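Accueil » Annonces » Appel à participants

La compagnie Vumley cherche des figurants pour un enterrement

Avis aux vivants disponibles. Nous montons en décembre « La Veuve de Kinyua », comédie en deux actes de Lilian Laizer, dont le personnage principal meurt avant le lever du rideau et n'en est pas moins le plus bavard.

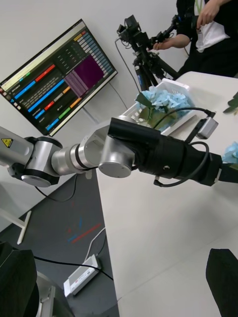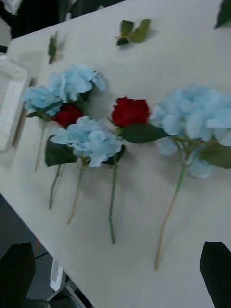 Hortensias bleus et roses rouges artificiels sur la table blanche (seconde photo).

Il nous faut un cortège. L'auteure en voulait un de 80 personnes, la scène en supporte 20, et le metteur en scène, Teemu Lehtinen, en supporte un peu moins. Nous nous sommes entendus sur 20.

Ce que vous aurez à faire

Marcher lentement. L'exercice paraît simple jusqu'à ce qu'on le demande à un groupe d'adultes, et nous y consacrerons toute la première répétition. Pleurer à l'acte I, se disputer l'argenterie à l'acte II. Chanter un cantique volontairement faux – les personnes qui chantent juste seront acceptées mais devront travailler davantage.

Deux rôles comportent une réplique. L'une est « Mes condoléances », l'autre « Il me devait 1000 francs ». La seconde est déjà très convoitée.

Profil recherché

Toute personne majeure, avec ou sans expérience. Les visages graves sont bienvenus, les fous rires aussi s'ils peuvent passer pour des sanglots de loin. Nous manquons cruellement d'oncles. Nous avons en revanche presque trop de cousines éloignées, merci de ne pas insister.

Apportez vos vêtements sombres. Mutua Nyamweya, aux costumes, prête des chapeaux mais tient à les revoir. Pas de parfum en coulisses.

Conditions

Participation bénévole. Le repas est fourni les soirs de représentation : une soupe, du pain, et l'opinion d'Erick Mwakyusa sur l'éclairage, qu'il partage sans qu'on la lui demande. Répétitions en soirée à la salle Zerkach, entrée par la cour, la porte côté rue étant condamnée depuis l'affaire du piano. Une absence est tolérée. À la deuxième, votre personnage entre au couvent.

Pour se présenter

Un mot à Kheri Magesa, au bureau de la compagnie, passage Fendell, avant le 7 octobre 2019. Indiquez votre taille, vos disponibilités et le dernier enterrement où vous vous êtes bien tenu. Les photos ne sont pas nécessaires, les CV non plus. On vous demandera de traverser la pièce dans les deux sens, l'air affligé, puis on vous offrira un café.

Réponse à tous, même aux cousines.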